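Families > Arranging a funeral > Common questions
14 comments

Questions families ask us

These are the questions we hear most often at Wotby Funerals. If yours isn't answered, ring the office at any hour. After 6 p.m. your call goes to the director on duty, who is usually Svenja Hinrichs or Gaspard Lacroix.

Someone has died at home. Who do we call first?

If the death was expected, call the family doctor or the palliative care nurse, who will arrange for the death to be confirmed. You can call us after that. If it was not expected, call emergency services and leave everything as it is until they arrive.

How soon do we need to decide on burial or cremation?

Not on the first day. We can bring the person into our care before you have chosen anything. Most families meet with us within 2 days, and the meeting takes 90 minutes if there is no will to look up and no family overseas to wait for.

What should we bring to the meeting?

Bring the full legal name, date and place of birth, the parents' names, and any marriage papers you can find. A set of clothes is welcome too, including glasses if they were always worn. Anything you can't find can follow later.

Can you write the death notice for us?

Yes. Huguette Carré writes most of ours. She will ask for the names of close family and how you want them listed, the person's work, and any church, club or service they belonged to. Check the spelling of grandchildren's names before you send them - it's the correction we make most often. Newspapers charge by the line, so a short notice in print and a longer one on our website is a common choice.

How many people can the chapel hold?

The Gendent Street chapel seats 100. For a larger service we use the Zacharopoulos Hall across the road, which seats 352 and has its own parking lot. Both have a ramp and a hearing loop.
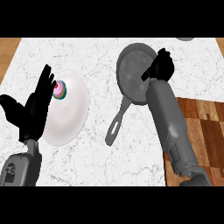
Can we hold the service on a Saturday?

Saturday services are available in the morning, in either building. The cemetery charges extra for a weekend burial and we pass that fee on at cost. Cremations booked for a Saturday service take place the following week.

Do we have to have a religious service?

No. We work with clergy of any faith and with celebrants. Jacqueline Deschamps leads many of our non-religious services and will visit you at home beforehand. You are also free to have a relative or friend lead it.

Can we choose our own music and readings?

You can. Send recordings to the office by noon the day before so we can test them on the chapel system. Dilek Uysal puts together the printed order of service and will send you a proof to check.

My mother had a prepaid plan with Stosus. Is it still good?

We took over the Stosus plans when that firm closed its doors, and we honour them in full. Bring the certificate if you have it. If not, we can search by name and date of birth.

When will the ashes be ready?

We will phone you when they are back with us. They can only be released to the person who signed the cremation form, or to someone that person has named in writing.

3 shares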